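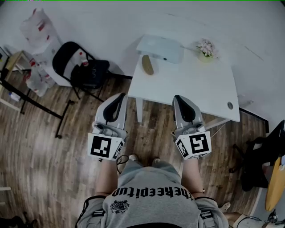

Chapter 8
Where the Examples Come From

When I started out, I thought the learning part would eat up all my time. Nope! I spent most of one August in Tandville just collecting examples, and I've never looked at a training curve the same way since (you'll see why by the end of this chapter).

My first set had 332 demonstrations in it, and I was so proud of that number. Then Prakash Hegde sat down with me and we watched them one after another, and oh boy. I had done the same reach, from the same spot, at the same speed, over and over. The system learned it beautifully and then fell apart when we shifted the table a little. We threw out all but 40 and began again, and I sulked for a day.

So before we get to any math, I want you to think like the person holding the grippers. Where are your feet? Do you always start with the right hand? When you fumble a grasp, do you stop the recording or do you fix it and keep going? I used to stop every time – big mistake! Those little recoveries are some of the best material you'll ever get, and we'll spend all of Section 8.2 on them.

You'll need a notebook for this chapter, a paper one if you can stand it. Write down what you changed between takes: the object, the light, your own position. The Pärn exercises at the back ask for 500 demonstrations by the end of the term, which sounds awful, I know, but you'll be sharing them with a partner.

8.1 Deciding what counts as one example

Let's begin with the start and the stop.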